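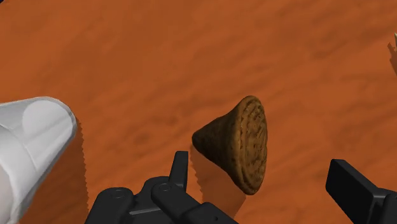
Before the last pass is signed off

At Panthorpe, a company that makes bakery and farm-packing equipment, the rule used to be simple. If a robot picked something up in simulation nine times out of ten, it was ready to try on the real bench. The rule fitted on one line of a wall chart and it lasted almost two years.

It came down in April. In its place is a document of 6 pages, written with two other firms, Irkex and Raudsepp, and known to the people who use it as the Plillberg rules, after the town where the first meeting was held. It has no legal force. It covers one narrow question: what a team has to do, and write down, before it can say that a gripper has been properly tested in simulation.

Most of the existing paperwork on robots is about keeping people from being hurt, and rightly so. Far less of it deals with how to run a fair test when there is no robot in the room at all. Each company had filled the gap in its own way, and when the three began sharing work they found that their results could not be compared. One had counted a pick as a success when the fingers closed. Another wanted the object lifted clear of the table. The third wanted it set down again somewhere else.

The rules settle that first. A pick counts when the object has been raised, held and released in the right place. A pick that ends with the object dropped a little way off is a failure, even if it rolls to where it should have gone. Partial marks are not allowed, although a team may keep its own notes on near misses and most of them do.

The second part deals with objects. Cubes are easy to model and easy to grip, and a test made up of cubes will flatter almost any machine. The rules ask for a spread of shapes, including some that taper. A cone lying on its side is a good case. Two flat fingers closing on a slope tend to push the thing out from between them, and a small change in where they meet it can decide the matter. Rough and speckled surfaces have to be in the set as well, along with plain pale ones, so that a vision system is not tuned to one kind of finish.

Clutter gets a page to itself. Every test set must include layouts where a larger object lies near the one to be picked, close enough to limit the ways in. A white cylinder beside a small brown cone is a different problem from the same cone on its own. There must also be layouts where something is only partly in the camera's view. The robot is not expected to identify it, but it is expected not to knock it.

Then there are shadows. Rendered shadows often have stepped, saw-toothed edges that no lamp would produce, and a system can learn to lean on them. Teams may leave them in, but a share of the runs has to be repeated with the light moved and the shadow quality changed. If the score drops, both figures go in the report.

That was the part Panthorpe liked least. Its engineers ran 1,648 picks under the old settings and were pleased with them. They then repeated 600 with the lighting changed, and 167 of those failed. The company has since put both sets of results in its own training material for new staff.

The record-keeping section is dull, and it is the one people ask about most. Each run needs the software version, the starting position of every object, the friction settings and the reason for stopping. Failed runs must be kept for as long as successful ones. A run may be thrown out only for a fault in the simulator itself, and the person who throws it out cannot be the person whose work is being tested. In a small team that is awkward -- Irkex has four people on grippers -- so the firms check one another's exclusions every month.

There are gaps. Soft objects are left out entirely, as the three could not agree on how to model a bread roll. Nothing is said about how closely the simulated table has to match the real one, beyond a note that its height and surface should be recorded. Raudsepp wanted a fixed limit on gripping force and did not get it.

A second version is being drafted. Soft objects are first on the list, and Irkex has been asked to supply the rolls.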